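Chapter 2
How a Town Decides What to Spend

If you have ever sat at a kitchen table with a pile of bills and a calculator, you already know more about public budgets than you might think. A town has money coming in, money going out, and a long list of things people would like to have if only there were a little more to go around. The sums are bigger, of course, and there are a good many more people at the table, but the worries are much the same.

In this chapter we will follow one budget from its first draft to its final vote. Our town is Ginach, a river town with a busy main street, two bridges that always seem to need painting, and a council of 21 members. (That is a large council for a place its size, and you will see later on why it makes for such long evenings.) The budget year in Ginach begins in January, and the town charter says the council must hold its first public hearing by 24th November. Everything we look at has to fit in before those two points on the calendar, or just after them when things go wrong.

We will start with the requests. Every summer each department writes down what it thinks it will need, from road salt to library chairs, and sends the list to the budget office. The office adds the lists together, compares the total with what the town expects to collect in taxes and fees, and then begins the slow and rather delicate work of asking people to want less. You will meet the terms "operating budget" and "capital budget" here. The first pays for the day-to-day running of things, and the second pays for things meant to last, such as a roof, a truck or a piece of equipment.
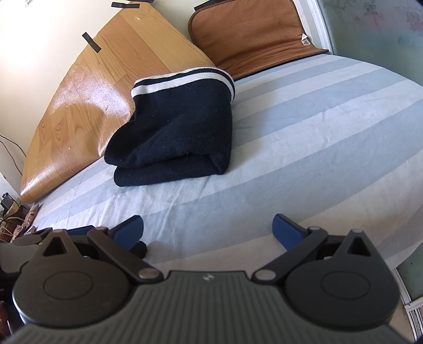 Figure 2.1 A hand-held gripper with two black linkage arms.

Next we will look at what happens when the council cannot agree. In the neighboring town of Forkley, a quarrel over a $900 line for park benches held up the whole budget well past New Year, and the town had to carry on under the old one while the arguing continued. It sounds like a very small sum to fight over, and it was, but the members were really arguing about who gets to move money from one line to another once the vote is over. We will come back to Forkley several times, so do keep it in mind as you read.

Words to watch for as you go: appropriation, carryover, hearing, line item, reserve, transfer.

Before you turn to Section 2.1, take a few minutes to find out when your own town or county begins its budget year, and write the date inside the cover of your notebook. You will need it for the activity at the end of the chapter.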